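# Folding a Chunky Cardigan So It Keeps Its Shape

I've been knitting for a good while, and I'll admit that for years I hung every sweater I owned on a hanger, then wondered why the shoulders had little peaks in them. Heavy knits really do want to be folded! It takes a couple of minutes on a bed, and once you get the feel of it you can do it while you're thinking about dinner.

**What you need**

- A flat surface bigger than the cardigan with its arms out (a made bed is lovely for this)
- A shelf or a deep drawer
- Tissue paper, if you're putting it away until next winter

**How to do it**

1. Fasten the buttons. All of them, even the fussy one at the neck.
2. Lay the cardigan out and smooth it with the flat of your hand, working from the middle toward the sides. Pat it, don't pull. Cables have a lot of give and a good tug will leave you with one side longer than the other.
3. Bring the sleeves in across the body, one at a time, and turn each cuff down so it lies along the side.
4. Fold the top over toward the hem, loosely. You want a soft, fat roll at the fold and no sharp crease. If it looks a bit puffy, you've done it right.
5. Fold once more if your shelf is narrow. My old Brekmont pattern, knit up in 200 gram skeins, makes such a thick cardigan that I stop after the first fold.
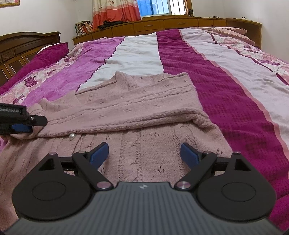 **Can I store a cable-knit cardigan rolled up?**

For a weekend bag, rolling is fine. For a whole season, fold it and lay it flat, with no more than two other knits on top, or the cables get squashed and you'll be steaming them back to life in February.

If the eyelets look a little pinched when you take it out again, leave it lying flat overnight before you reach for the steamer.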